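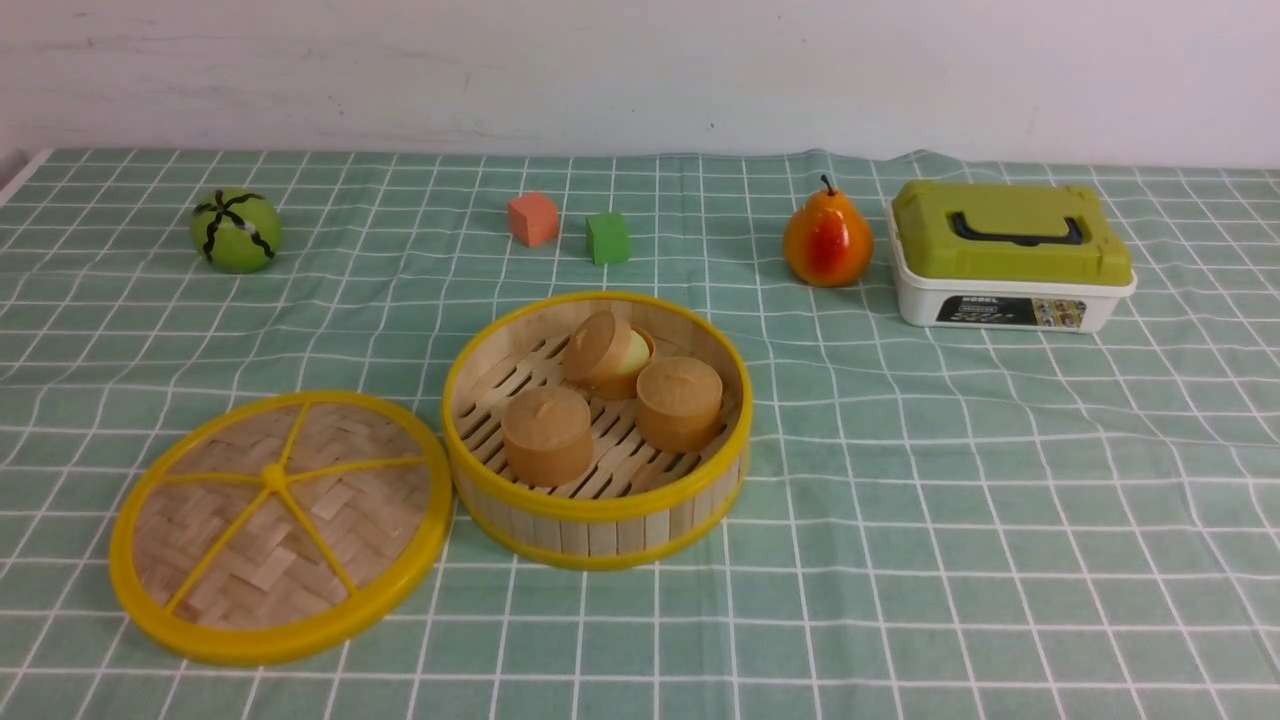
Aliddale Sermon and Commentary Corpus

Summary

The Aliddale Sermon and Commentary Corpus is a collection of transcribed Methodist and Anglican sermons with aligned scripture references, prepared for the study of how biblical passages are cited, paraphrased and applied in preaching. It is maintained by the Mthembu Library of Religion.

Contents

The current release is version 2. It holds sermons from 31 congregations, each supplied as a plain text file in UTF-8 with a matching reference table. File names begin with the congregation code, followed by the season of the church year and a running number. Sermons preached at funerals and weddings are excluded.

The reference tables have the following columns: sermon, paragraph, book, chapter, verse_start, verse_end, type. The type column takes the values quotation, paraphrase or allusion. Where a preacher names a book without a verse, the verse columns are left blank.

Sources and transcription

Texts were received either as the preacher's own typescript or as an audio recording. Recordings were transcribed by Fastico under contract and checked against the audio by the library. Hesitations and repeated words have been removed. Hymn numbers, notices and prayers for named persons have also been removed.
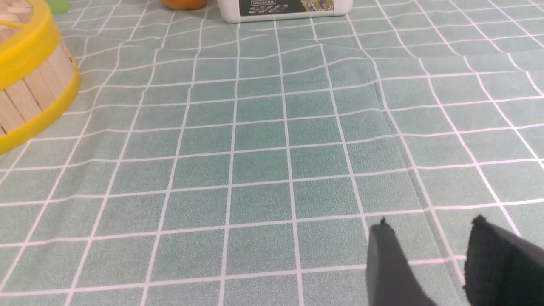
Annotation

References were marked by two readers working separately. Differences were settled by Johanna Oberholzer, who also wrote the annotation guide (guide.txt). Allusions caused the most disagreement, particularly in sermons on the Psalms, where familiar phrases have passed into ordinary speech. Users who need a stricter standard should restrict their work to quotations.

Verse numbering follows the English Protestant tradition throughout. Psalm numbers cited from the Septuagint have been converted.

Known limitations

Advent and Lent are heavily represented. Summer sermons are few. Congregations that joined after the first release, including Fiscombe, have contributed up to 30 sermons each and should not be compared directly with the older holdings. Denominational labels were supplied by the congregations and have not been standardized.

Access and citation

The corpus is available for research and teaching. Redistribution of complete sermons requires written permission from the library. Excerpts of 100 words or fewer may be published with the sermon code.

Corrections are collected until June and included in the next release. Please send them to Zodwa Cele, corpus editor, giving the file name and paragraph number.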